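Subject: Re: [warkport-build] hand-held grippers, round 3
List: Warkport shared workshop, robotics builders

On a December evening a list member wrote:
> Are you still printing the jaw fingers solid? Mine split at the
> layer lines as soon as I squeeze anything stiff. Also, what size
> are your marker cubes? I lose tracking whenever I roll my wrist
> and I'm wondering if bigger would help.

Solid fingers split on me too! I went through two sets before I gave up and turned the part on its side in the slicer, so the layers run along the finger instead of across it. Huge difference. I also dropped the infill to 20 percent and the tips now have a little give, which I like a lot better for thin plastic.

The cubes are 58 mm on a side. I tried smaller ones first (they looked so neat!) but the squares got too tiny for the camera once my arms were stretched out. Matte paper labels work better than glossy, and please leave a decent white border around each pattern, I trimmed mine too close and had to redo the lot. For the wrist roll problem, check that you have a different pattern on every face. Two of mine were the same and it drove me nuts for a week.

The software side is the Flondel branch with my Mirani config on top. I pushed the config last night, it's 221 lines and half of that is comments, so don't be scared of it.

For practice I've been sticking to cups and a mug tree on a checkered tablecloth, one gripper in each hand.

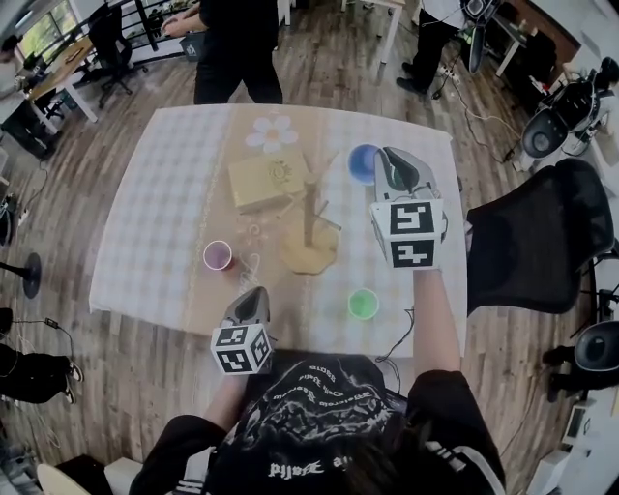

Next on my list is the cable. I want a proper strain relief at the handle, and if anyone has a Drenine clip file that fits a round grip I'd love a copy. I can trade you a spare pair of fingers, the sideways kind!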